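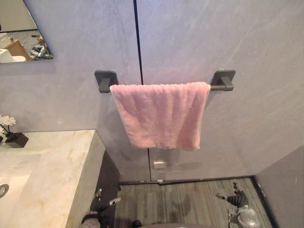

Bastian Rieger, test engineer, end effectors

Apr 19, 2025

Bathroom mockup, towel bar. Comparing the silver gripper on the left arm with the multi-finger hand on the right. Same task for both: take the towel off the bar, put it back with the front face hanging more or less square. Controller is the Rundley unit, same gains as the kitchen runs.

Left, silver gripper: 21 tries, 19 good. Both misses were on the rehang. The fingers pinch a fold near the hem, the towel comes off at a slant, and then one end drags over the rod and bunches up. Pinching higher helps. Kinnunen's grasp planner keeps choosing the hem, so I set a minimum height by hand and noted it in the config.

Right, multi-finger: stopped early. Grip on the terry cloth is better and it doesn't slip when pulling down, but loops catch on the finger edges at release. Opening slowly gets rid of most of it. Full open takes 597 ms at the slow setting, fine for this task. The slender tips get behind the cloth without pushing on the wall, which the old Dasow fingers never managed.

Bar is dark grey on a pale wall, so the head camera finds the exposed rod on both sides of the towel without trouble. Segmentation on the pink is clean too. What it does get wrong is the seam in the wall behind the towel. Twice it was taken for a towel edge where it comes out under the hem. Masking it would be quick but won't carry over to the Drulthorpe site, so I would like to try depth first.

Mirror at upper left picks up what looks like robot hardware. Depth there is junk, ignore anything left of the left bracket.

Keep the left elbow high when coming in past the vanity. The counter edge is thick and square and the collision model still has the old counter, around 2 cm too short at the front.

To do:
Update counter in collision model
Redo the right hand with slow release, full set
Try a folded hand towel on the same bar
Ask about softer fingertip covers, want them before the May visit

Logs are in the shared folder under towel bar, left and right kept apart.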